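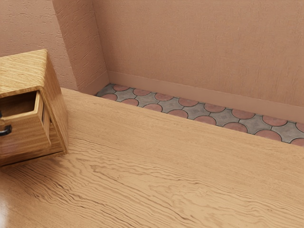
August is when I get to do the jobs I've been putting off since Easter, and top of the list was the gripper comparison. I've been going back and forth between the Toven and the Hedlund for months, swapping whenever one of them annoyed me, and I had never once sat down and run them both through the same job with the same settings. So that's what I did, over the best part of a week, all in simulation, with a lot of tea.

The job is opening and closing a small wooden drawer. I know, I know. Everyone does drawers. But I keep coming back to them because they're so good at showing up a bad gripper. Picking up a block is mostly a question of getting there and squeezing. With a drawer you have to get hold of something that's attached to something else, and then move along the one line it's willing to move along, and if your wrist is a few degrees off the whole arm starts fighting the runners. You can watch the force readings climb and climb and then — ping — the fingers come off and the arm goes sailing backwards.

The two candidates, then. The Toven is a plain parallel gripper with stiff fingers, and it does exactly what it's told, even when what it's told is silly. The Hedlund has a bit of spring in the fingers, so it gives when you get the angle wrong. I'd been assuming the Hedlund would walk it. Woo-jin Ryu, who I used to share a lab bench with, bet me a curry that it wouldn't, and I was already thinking about what to order.

I gave each gripper 1,000 tries, split evenly between opening and closing, with the starting position of the arm shuffled a little every time. Same arm, same controller to begin with (the stock one that comes with Pomau, which is the simulator I use for nearly everything now), same lighting and the same amount of time allowed before I called it a fail. I counted an opening as good only if the drawer came out far enough to put something in it. A drawer that's open by the width of a biscuit is no use to anyone!

Closing was dull, in a good way. Both of them can shove a drawer shut. The Hedlund was a bit slower to finish as the fingers squash before the drawer starts moving, but I wouldn't choose a gripper on that.

Opening was where it got interesting. The Toven failed 107 times, and when I went through the recordings it was nearly always the same mistake: it arrived slightly twisted, closed up, and then pulled at an angle until it slipped. Very easy to spot and, I thought, probably very easy to fix. The Hedlund failed more than that. I checked the log, made a sandwich, checked it again, and it still failed more than that. What was happening was that the soft fingers forgave the bad angle at the start, so it got a lovely grip, and then halfway through the pull they bent just enough for the whole thing to roll off sideways. You think it's going beautifully and then it isn't.

So I owe Woo-jin a curry.
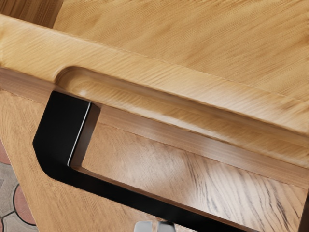
The camera side took up nearly as much time as the grippers did. I had two views going, a wide one off to the side and a close one that travels with the hand, and I wanted to know whether I could get away with just one of them. With the wide view alone the arm finds the furniture without any bother, but it's vague about the last little bit, and the last little bit is the entire job. With the close view alone it's the other way round. Once you're right up against the woodwork there's so much grain and so few landmarks that a small mistake in where it thinks it is turns into a big one. I tried making the close view wider, which helped, and then I tried making it wider still, which made everything look bendy and undid all the good.

Both together is the answer, which is irritating, as I was hoping to save myself the processing time. I've ended up running the wide one at a slower rate and letting the close one do the fussy work. It's a compromise but I can live with it.

Wood is a pain for this sort of thing, by the way. All those long streaks running the same way mean that sliding along the grain looks very much like not moving at all, and the matching gets in a muddle. I had much better luck once I told it to pay more attention to edges and corners and to stop getting so excited about texture. Dark metal against pale wood is a gift. I'd cover everything in black brackets if I could.

The last thing I tried was the controller, and that was down to Ragnvald Solheim, who emailed me on the Tuesday with a long list of reasons my set-up was wrong (he was right about most of them, he usually is). His view is that I'd been asking the fingers to do a job that belongs to the arm. If you want some give in the system, put it in the wrist, in software, where you can turn it up and down, and leave the fingers stiff so they hold on properly. He pointed me at Pliketance, an add-on that does pretty much that. You tell it which directions are allowed to be floppy and which aren't, and it gets on with it.

It took me a whole evening to install, most of which was my own fault for not reading the page about units. But with the Toven on the end and the wrist left loose side to side, the twisting problem more or less melted away. The arm gets pulled into line by the drawer itself. I haven't done the full run yet so I'm not giving you a number, but I sat and watched a good long batch of them and was grinning like a fool.

I did try Pliketance with the Hedlund as well, for fairness. Don't. Springy fingers on a springy wrist is like trying to open a drawer with two wet noodles, and at one point it set up such a wobble that I had to stop the run.

For now the Toven stays on and the Hedlund goes back to picking up soft, awkward shapes, where I still think it's the nicer of the pair. Next job is the full run with the new controller, and then I want to make the runners stickier and see what breaks. If anyone's got sensible friction values for old wooden drawers, the sort that need a bit of candle wax, please send them over. Mine are pure guesswork.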